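Wasero: simulated kitchen counter tasks for a two-handed robot
README and data card

Wasero is a small set of simulated episodes I use to train and test the controller for Orkden, the two-handed robot I am building in a corner of the Butavness shared workshop. The hardware half of the project has its own repository. This one holds the simulated scenes, the recorded episodes, the task list and the scripts that tie them together.

I am putting it up since other members asked for it, and because keeping it tidy enough for someone else to run keeps it tidy enough for me. It is a hobby-sized release. Please read the known problems before building on it.

Maintainer: Arsen Derkach

What is in the release

episodes/ has one folder per episode. Each folder holds the head camera video, the joint log, the hand log and a short text file with the task instruction.
scenes/ has the kitchen layouts and the object placement files.
objects/ has the meshes and their masses.
scripts/ has the recorder, the replayer, the checker and the export script.
notes/ has my build log, in no useful order.

There are 485 episodes across 14 tasks. All of them were recorded by teleoperation inside the simulator. No scripted motion planner was used, so the paths wander and the hands sometimes hesitate. I left that in. Episodes where I gave up partway are included too, with the result field set to "abandoned".

Tasks

The tasks are ordinary counter jobs: pick up an object and put it in a drawer, close a drawer, open a drawer by its handle, stand a can upright, slide an object toward the middle of the counter, hand an object from left to right. The full list is in tasks.txt, along with the exact wording used for each instruction.

Drawer tasks make up the largest share. The real Orkden has trouble with drawers, mostly from the wrist turning late, and I wanted plenty of examples of both hands working near a front panel and a handle.

Scene setup

Every episode takes place at a kitchen counter with cabinets. The layout changes between episodes, and so do the textures and the objects on the counter. Some objects matter to the task and the rest are there to get in the way. The placement script picks a random spot and a random rotation for each one, then lets the physics settle before recording starts.

The head camera looks down at the work surface. I tilted it lower than the default because the first controller I trained kept losing track of its own thumbs.
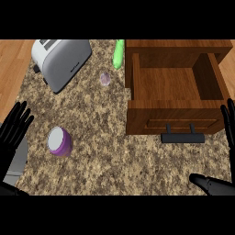 Drawer starting positions are saved with each scene, so a replay begins with the drawer as open or as closed as it was during recording. If you edit a scene file by hand, run the checker afterward. A drawer set past its limit will snap back on the first step and throw anything inside it across the room.

Video is stored with black bands at the top and bottom. The training code expects square input and the camera is wide, so the recorder pads each image. Crop the bands yourself if your model takes wide images. The crop values are in config.txt. Objects near the far side of the counter can be only partly in view, and the crop will not bring them back.

Hands

The simulated hands are black, with segmented fingers. They are a stand-in for the ones on my bench, which are printed parts driven by cords and are a good deal weaker. The joint limits in the simulator match my bench hands. The grip force does not, and a grasp that holds in simulation may well slip on hardware.

Finger joints are logged as angles in radians. Wrist poses are given relative to the torso. Left and right are always the robot's own left and right.

Teleoperation was done with a pair of gloves I put together from bend sensors and a Setiawan board. The board is the oldest part of the whole project and the sensor readings drift as it warms up. I recalibrated at the start of each session and again whenever the fingers stopped closing all the way. A session ran up to 2 hours. Later episodes in a session are a bit sloppier than early ones, and the session number is in each folder if you want to look at that.

Getting started

You need Python, the simulator listed in requirements.txt and a graphics card with 6 GB of memory. Replaying without video runs fine on a laptop.

First, install the requirements in a fresh environment. Then run scripts/check_all.py, which opens every episode and confirms that the logs and the video have the same length. If that passes, run scripts/replay.py with an episode folder as the only argument. You should get a window with the head camera view and a bar that tracks the joint log.

To export for training, use scripts/export.py. It writes one file per task. The export takes a while the first time and skips finished tasks after that. If you stop it in the middle, delete the last file it was writing before you start again.

Fields in the episode log

step: the control step, starting at zero
left_arm, right_arm: joint angles
left_hand, right_hand: finger joint angles
left_wrist, right_wrist: position and rotation
drawer: how far each drawer is pulled out, in meters
result: done, failed or abandoned

The result field was filled in by me while watching the replay. The simulator has its own success test, but it counted a can as "in the drawer" when it was balanced on the side wall, so I stopped using it.

Known problems

Round objects roll too easily. I raised the rolling friction twice and small ones can still drift after the settling step. If an object matters to your task, read its position from the first logged step and ignore the placement file.

Shadows are softer than they would be under the workshop lights. A controller trained only on these episodes got confused on the bench in the evening, when the one lamp over my table throws a hard edge across everything.

The instruction text uses a few different words for the same object. I wrote the first tasks in August and the rest over the winter, and my naming changed in between. tasks.txt has a column with the object ID, and that one is consistent.

In some handover episodes the right thumb passes slightly through the object. The grasp still registers. These are tagged "clip" in the metadata.

There is no depth and there are no wrist cameras. I may add wrist views once the real ones are mounted, but the cable routing on the left arm has to be redone first.

What it is good for

I have used Wasero for imitation learning on single tasks and for checking that a new controller does nothing violent before it goes near the motors. It is too small for general training and it has one operator, who is right-handed. Expect the right hand to do most of the reaching.

Do not use results from this set as evidence that a controller is safe on hardware. Run at low speed, keep the stop button in reach and clear the bench of anything breakable.

Changes and contributions

Fixes to the scripts are welcome. For new episodes, please record with the same control rate and include the calibration file from your session. Send drawer episodes with left-hand grasps if you have them. Bug reports should include the episode folder name and the output of the checker.

The code is under the MIT license. The episodes and my own meshes can be used for any purpose with credit. Meshes from other sources are listed in objects/sources.txt with their terms.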